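# Prewashing, again

I have been quilting long enough to have heard "always prewash your fabric" from every direction, and for most of that time I did it, because the women who taught me did. I washed, I dried, I ironed, I trimmed the tangled threads off the ends. I never asked what I was getting for it.

Then last March I bought the backing for a queen-size quilt, washed it, and pulled a rope out of the machine. Five yards twisted up like a wrung-out dish towel. I spent a whole evening ironing it and it still wasn't square. So I decided to find out whether I believed in prewashing or had just been told to.

The case for it goes like this. Cotton shrinks, and different cottons shrink differently, so your finished quilt may pucker. Dark fabric bleeds, so your white may turn pink. And there is sizing and who knows what else on new fabric, which may bother your skin. All of that sounds fine. My trouble is with the word "may," which does a lot of the lifting.

I went looking for numbers. What I found was mostly people quoting each other. One blog says three percent, the next says five, and a third says "up to" ten and links to the first one. If anyone in that chain had put a ruler on a piece of cloth, they kept it to themselves.

So I cut squares. Ten inches each, from eight fabrics in my stash, marked in the corner with a laundry pen. I measured them, washed them warm, dried them on medium, pressed them without steam and measured again. The worst was a loosely woven flannel, which lost almost half an inch on the lengthwise side. The best was a batik that I could not catch shrinking at all. The regular quilting cottons were all in between and much closer to each other than I had been led to expect.

Is that science? No. Eight squares, one washing machine, one woman with a ruler and reading glasses. But it's eight more squares than I could find behind most of the advice.

Bleeding was the part I expected to lose on. I soaked the reds, the navies and one very suspicious purple in jars of hot water with a scrap of white muslin in each. The purple was guilty. So was one of the reds, a bargain-bin fabric with no name on the selvage. The others left the water clear enough that I would have drunk it (I didn't). What bothers me is that I had washed that same red once already, years ago, and it still bled. So the single prewash everyone recommends would not have saved me. The jar test would have. 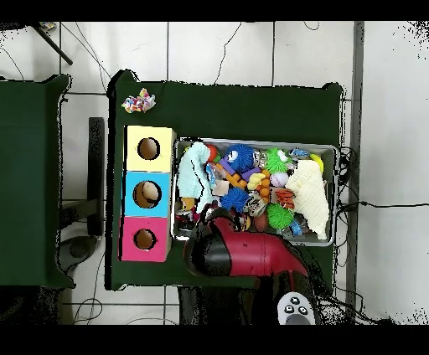 *Yellow, blue, pink: I'd still put all three colors in one baby quilt.*

Which brings me to color catchers. I have a drawer full of them, and I have come to doubt what they tell me. A sheet comes out of the wash gray and we all say, "Look what it caught!" Well, yes. It caught something. Whether that something was ever going to land on my white border is a separate question, and the sheet can't answer it. I still throw one in. It costs little and I sleep better, but I won't tell you it works.

I made my little speech about this at the Sodside sewing night and it did not go over well. Elli Peltonen has been prewashing everything since before I owned a machine, and she asked me, very politely, how many of my quilts had been washed more than a handful of times. Fair. Most of mine sit on beds and get a shake out the window. Hers go to grandchildren and get washed every other week. She also told me she had a bolt of Lappalainen solid that shrank so badly the backing pulled the corners in. I haven't seen that quilt and I can't check it, but I've never known her to exaggerate about fabric.

What I did ask was whether she'd measured it. She had not. She went home and got the quilt top she had left over, and we are going to wash a piece of it together and see. I'll report back, even if it makes me look silly.

In the meantime, this is where I've ended up:

- Regular quilting cotton, light or medium colors: I don't prewash.
- Reds, purples, dark blues: jar test first, with a white scrap. If it fails, I wash until it passes or it goes in the tote bag pile.
- Flannel: prewash, always. My square convinced me.
- Precuts: never. Have you seen a charm pack come out of a washer? It looks like salad.
- Mixed washed and unwashed in one quilt: I used to do this without thinking and have stopped.

One more gripe and then I'll go back to my binding. Somebody is going to write and say that the crinkle is the point, that a quilt should shrink after washing so it looks old and soft. I like the crinkle too. But a good part of it comes from the batting, as far as I can tell. I quilted two small sandwiches from the same washed fabric, one with cotton batting and one with polyester, and ran them both through the laundry. The cotton one crinkled up nicely. The polyester one came out nearly flat. So if you prewash and love crinkle, you can probably have both — pick your batting and read what the package says about shrinkage, keeping in mind that the package was written by the people selling it.

I still have the flannel square pinned over my cutting table, with its before and after measurements written on it. If you've done your own test, with a ruler, please send me your numbers. If your aunt told you, I believe that she told you.

Next time I want to look at spray starch, and whether the twelve-dollar can does anything the home-mixed stuff doesn't. I've already bought the can, so I have a stake in it now.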